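Dralitbridge Family Learning Room
Progress report to the Dervishi Fund, second period

The sorting and matching table opened to families in July, later than we planned. The delay came from the electrical work on the back wall, which had to be redone before the inspector would sign it off. We used the extra weeks to try out the boards with visiting groups and to fix the storage shelves.

Spending is within budget. The dark tabletop was bought from Jelum at the quoted price, and the colored lighting from Ponent came in slightly under. We have moved the difference to replacement pieces, as agreed by phone.

The boards are the part of the project that has changed most. Our first version had too much printed on it, and younger children tended to ignore the outlines. The current one is a plain white sheet with four outlined regions and a set of blue pieces, one of them shaped like a gear with a small knob on top. The lines are thin, and a few parents have asked for them to be heavier. We will try that on the next printing.

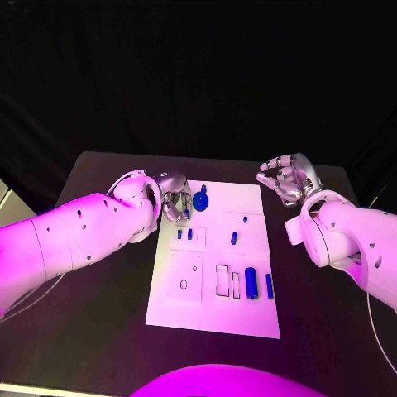
Groups have been kept small so that everyone gets a turn. We ran 17 sessions in this period, each with a short introduction and then free use of the table. Most children stayed longer than we had allowed for, so we now leave a gap between bookings.

Two problems remain. The pink light setting is popular, but it makes pale surfaces hard to tell apart, and staff switch to white light when they check pieces back into the trays. Small parts also go missing. We have ordered 3 spare sets and will keep one locked in the office.

For the next period we plan to print the heavier outlines, add a lower bench on the window side, and open the room one evening a month. We are not asking for additional funds at this time. Receipts and the attendance sheet are attached.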